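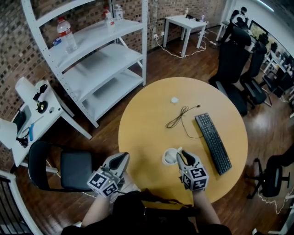

# Gebt den Leuten ihren festen Schreibtisch zurück

Als Skollari im September den zweiten Stock umbauen ließ, verschwanden die persönlichen Arbeitsplätze. Seitdem bucht man morgens einen Tisch über eine App und räumt ihn abends leer. Das spart Miete, und gegen niedrigere Mieten ist wenig zu sagen. Ich halte die Entscheidung trotzdem für falsch.

Gerechnet wird dabei immer nur mit Fläche. Die Zeit fehlt in der Rechnung. Wer jeden Morgen Stuhl, Bildschirm und Kabel neu einrichtet, braucht dafür eine Viertelstunde, und wer seine Kollegen sucht, noch länger. Toshiko Nomura aus der Buchhaltung hat zwei Wochen lang mitgeschrieben, wie oft sie den Platz wechseln musste. Danach hat sie ihre Ordner mit nach Hause genommen und kommt nur noch zu Besprechungen.

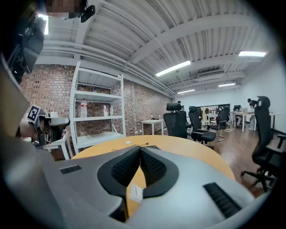

Bei Lanport ist man den umgekehrten Weg gegangen. Dort wurden nach drei Jahren die festen Plätze wieder eingeführt, auf fast 4.000 Quadratmetern. Hideaki Murakami, der die Planung verantwortet hat, begründet das mit der Einarbeitung: Neue Leute lernen von denen, die neben ihnen sitzen, und dafür muss jeden Tag jemand neben ihnen sitzen.

Mir leuchtet das ein. Wer nur einen Tag pro Woche im Büro ist, braucht keinen eigenen Tisch. Für alle anderen sollte er wieder die Regel sein, mit einer Schublade, die sich abschließen lässt. Die Geschäftsführung will im Frühjahr neu verhandeln. Bis dahin sollte sie wenigstens die Buchungspflicht aussetzen.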